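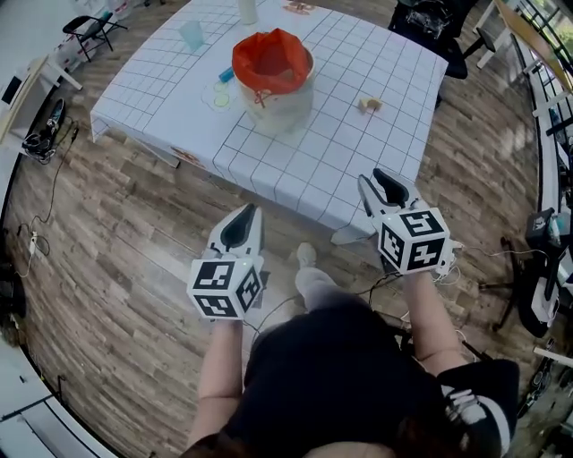

**Saturday, bench notes, adhesive peel**

Ran the Flulov tape against the Brallus again. The data sheet says the Flulov holds on powder-coated steel "in all household conditions." I'd like to know whose household. Two strips let go overnight with nothing hanging on them but the hook.

Setup was the same as last time: steel panel wiped with alcohol, strips pressed down with the hand roller, left alone before loading. Load was 203 grams, bag of shot plus hook. I weighed it on the small scale and then on the good scale, and they agreed, so that excuse is gone.

Brallus: all four strips still up at 4 p.m. One has started to lift at the top corner. I marked the edge in pencil so we can tell if it creeps.

Flulov: see above. The two that stayed up look fine, and that bothers me more than the two that fell. Same roll, same panel, same hands. Either the roll is uneven or my roller pressure is. I don't trust my arm to be a constant, and the panel has a faint orange-peel texture near the bottom that I hadn't noticed before. Both failures were in the bottom row. Could be nothing. 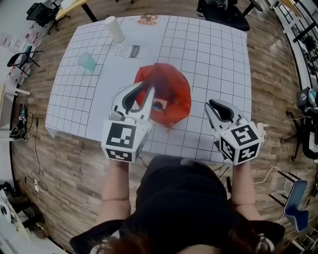

Grid cloth on the table, red-orange bag toward the middle.

Rastogi's rep told us over the phone that their primer "fixes" low spots in the coating. Maybe. They also said it dries clear, and there's a yellow ring on the Preria panel that says otherwise. I'm not putting primer under anything until I've seen a bare strip and a primed strip fail side by side on the same panel.

Also not convinced by the "wait an hour" rule. It's on every package, and I can't find anyone who will say where it came from. Worth one run with no wait at all, if only to stop arguing about it.

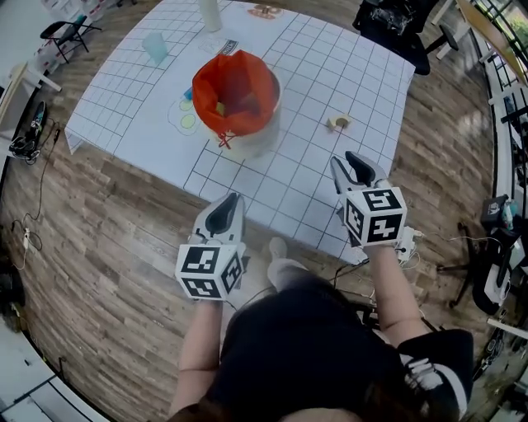
Next run: flip the panel so the textured end is on top. If the failures move with the texture, it's the coating. If they stay in the bottom row, it's me leaning on the roller differently down there. Cut new strips from the middle of the roll, throw out the outer turns, and write the room temperature down this time (I forgot, again).

Shot bag is back in the gray drawer. Alcohol is nearly out.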